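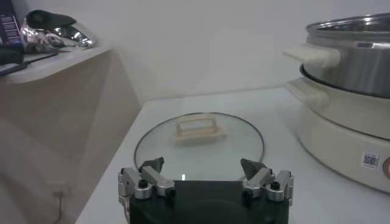
Practice reviewers wanted, household manipulation. We're writing a good practice guide for people who teach robot arms to do kitchen jobs, and we need reviewers who will sit down with clips and say yes, no, or do it again. Most of the clips are small stuff. A glass lid flat on a white table, one fingertip pad either side of the rim, hot pot standing off to the right. Is that an acceptable approach on glass? Should the rule say go for the handle? Right now two of our sites answer that differently and it shows in the recordings.

Who we are
Galbraith is a small outfit, we run recording sites at Puvitska and Flukbridge plus the office where the guide gets written. The guide itself is called Sturkel (long story, the name stuck). Current draft is 13 sections, some of them solid, some of them half a page and a question mark. Lead on it is Horațiu Zamfir, who you'll be talking to most days.

What you'd be doing
- watching recorded runs from the wrist view and marking them against the draft
- flagging where the draft is silent, vague or just wrong
- rewording rules so an operator can follow them halfway through a shift without ringing someone
- joining the disagreement call, an hour, once a week, mornings
- 3 site visits over the contract, travel paid

First batch is 1,372 clips split between the reviewers. Every clip gets seen by two people who don't confer. If you disagree it goes to the call. Please don't agree just to get out of the call, we do check.

Sections we most need help with
Glass and ceramics. Contact on a rim, contact on a handle, when to stop. The draft has a grip force limit in it but no wording for what an operator does when the limit trips mid lift.
Appliances nearby. How much clear space before you start, whether a pot gets unplugged first, who checks. At present it's "use judgement" which is not a rule.
Cables and clutter. Puvitska wants lived-in rooms left as they are, Flukbridge clears everything within reach. Both have good arguments. We have to pick, or write down when each one applies.
Stopping. Who can call it, what they say, what gets logged afterwards. Anyone in the room should be able to stop a run, that bit is settled and not up for review.
Privacy. Labels, mail, stickers and codes on household gear, faces in shiny surfaces. Draft says blur, doesn't say who or when or what happens to the original.

You'll suit this if
You've worked around machinery, in a lab, a commercial kitchen, a workshop, a factory floor, whatever, and you've had to follow written procedures that somebody else wrote badly. Or you've written them. Experience teleoperating an arm is handy but not needed, we'll put you on the controls for an afternoon so you know what the operators are dealing with. Plain writing matters more. If you've read the standards on collaborative robots, great, tell us which parts you think don't carry over to a kitchen bench.

No degree requirement. You do need to be OK with watching a lot of very similar video. Some people find it calming, some people quit in the first week and that's fine to, just tell us.

Pay and hours
Part time contract, start October, hours are yours to arrange apart from the call. Flat fee of $2,000 for the first batch, paid in two halves, second batch to be negotiated once we know how long the first one really takes. Work from home for the clip review. You'll need a decent screen and a connection that can handle video. We can lend a laptop.

Reviewers are credited by name in the guide unless you'd rather not be.

Conflicts
If you work for a company that sells arms or grippers, tell us up front. Doesn't rule you out, but you won't be put on the hardware sections.

To apply
Send Horațiu Zamfir one page, no cover letter, no template CV. Tell us what you've done and pick one rule you've had to work under that was badly written. Paste the rule, then your version of it. Keep your version shorter than the original if you possibly can. We read these before anything else on the page so spend your time there.

Shortlisted people get a half hour call and ten sample clips to mark - paid, same rate as the real thing. We'll reply to everybody, might take a couple of weeks as its a small office and two of us are on site most of the time.

Questions about access, gear or the contract, put "reviewer question" in the subject line so it doesnt get lost with the applications.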